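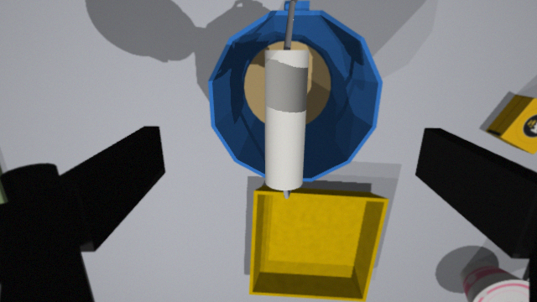

Seidu Asamoah thinks I've been too hard on the Perkine food scrap plan. He wrote after the last issue to say that his household in Telmont has cut its trash to one small bag, that the smell is no worse than before, and that people who grumble about a monthly fee should try it for a season first.

Fair enough, and I believe him about the bag. One tidy household doesn't settle whether the whole town should sign up, though. Perkine wants 700 homes on the route by February. The trial had 200, and every one of them had asked to join. Of course they liked it! Those are the people who already rinse their yogurt cups.

What I'd like to see is the weight of what gets picked up, street by street, and how much of it ends up as compost. So far we have a flyer with a leaf on it. Kwabena Adjei at Perkine told me the numbers "look very strong" and then did not send any. 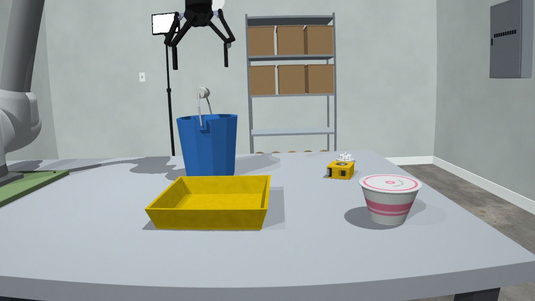
The kit is the other thing I keep coming back to. The fee covers one lidded bin per home, and if you want a second for the yard you buy your own. Fine, but please don't let the brochure talk you into the fancy one with the charcoal filter. A plain tall bucket like the blue one, with a thin wire handle and a short grip, would do the job. I'd want one narrower at the bottom, as that one is, and I'd line it with newspaper. Eggshells and coffee grounds don't care what they sit in.

Then there is the drop-off site. Prododari, the hauler, says the old Sulemana warehouse will handle up to 400 bins a day with "no impact" on the neighbors. I've lived near a loading dock and I have never once met a no-impact truck.

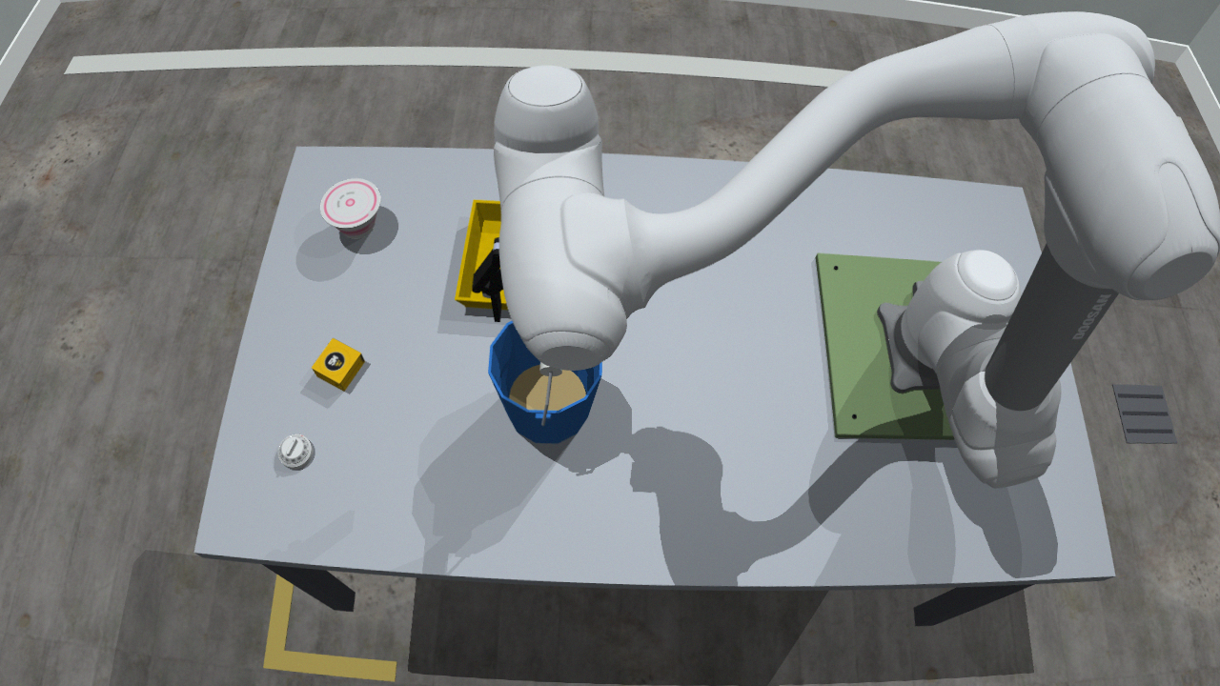 Spills are where I expect the trouble to start. Scraps leak, bags split, and the plan gives cleaning a single line: floors will be "maintained as needed." Needed by whom? Bare concrete is not forgiving stuff. Look at the brown and dark stains on that gray floor under the table, then picture a room where melon rinds come in all day in July. I'd want to know if the floor gets sealed, how often it gets washed, and where the dirty water goes.

None of it means I'm against composting. I have a heap behind the shed and it does very well on neglect. But the fee starts before the town sees a full year of results, and signing up locks you in for twelve months - longer than the trial itself ran. I've asked Perkine for the weights again. If they turn up, I'll print them in full next month, good or bad.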